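Search this site
Enter your keywords

Filed under: Short Fiction, Food & Travel, From the Magazine

The Soup at Mimolbridge

The magazine had sent me to Mimolbridge for the soup, and I had been in town for two nights before I managed to get any. I don't blame the town for this. I had come in October, when half the kitchens along the river close so their owners can go and visit their sisters, and I had written down the name of the wrong street besides, having copied it off an envelope in a moving train.

My editor wanted nine hundred words and a recipe. She always wanted a recipe. In all the years I had been writing for her I had never once come home without one, although there was a dumpling from the coast that I had more or less made up at my own stove, and which readers still write to me about, very kindly, every winter.

I was staying at the Kornis, a tall, narrow hotel with 17 rooms and one bathtub, and the woman at the desk there had opinions about soup. She told me that what they served in the restaurants was for visitors. The real one was sour, she said, and a little smoky, and the color of a wet brick, and if I wanted it I should take the bus up to Hordiienko and get off where the road ran out.

So I took the bus. It left from behind the post office at seven in the morning, and it climbed for such a long time, through plum orchards and then through fir trees and then through plain white fog, that I ate both of the rolls I had packed for lunch. The other passengers were two schoolgirls and a man with a goose in a basket. The goose looked out the window the whole way – I have traveled with worse company.

Where the road ran out there was a blue house with its door open, and inside it an old woman was peeling garlic. I explained myself in the poor, polite version of her language that I had learned from a phrase book. I said I wrote about food. I said I had come a long way. She looked at my shoes, which were not mountain shoes, and pulled out a chair for me with her foot, her hands being full.

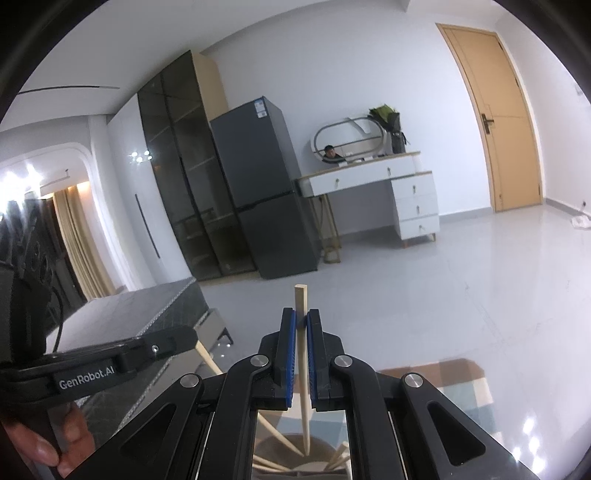 What makes the soup at Hordiienko sour?

Fermented plum juice, drawn off in late summer from the small green fruit that falls before it ripens, and stirred into the pot only after it has come off the fire.

That was the first thing I wrote in my notebook, and I underlined it. The rest was harder to get down. She cooked the way my grandmother used to cook, with her back to me and her elbows out, and each time I leaned over to see how much of something was going in, it had already gone. I asked how many onions. She said enough. I asked how long it should simmer. She pointed at the window, at a patch of sun on the opposite hill, and then at a fence post farther along, and I understood that it would be done when the one reached the other.

We talked while we waited. She had lived in that house for 70 years, and she had been to Mimolbridge often and to the sea once, and she had thought the sea was too loud. She had a son in the city who telephoned her from his car. She wanted to know whether people really read about soup, in a magazine, with the soup not there in front of them. I said that they did, and that a good many of them read it in bed. She laughed so hard at this that she had to put down her knife.

When the sun had reached the fence post she filled a bowl for me, and then sat across the table with her hands folded and watched me eat it. I have described a great many soups in my life. I've called them silky and robust and honest, and once, in a weak moment, symphonic. This one tasted like being called in from the yard at suppertime, with cold hands, when I was small and lived in a house that has been gone for years now. I didn't say anything. I held out the bowl, and she filled it again.

She gave me a bottle of the plum juice to take home, wrapped in a stocking, and I carried it on my lap all the way down the mountain.

I wrote the piece that night at the Kornis, sitting on the edge of the bed with the window open. I wrote about the bus and the goose and the green plums. Then I came to the recipe, and I put down the onions and crossed them out, and put down the simmering time and crossed that out too. In the end I wrote, "Cook until the sun reaches the fence post," and mailed it off in the morning before I could lose my nerve.

My editor telephoned me a week later. She wanted to know which fence post.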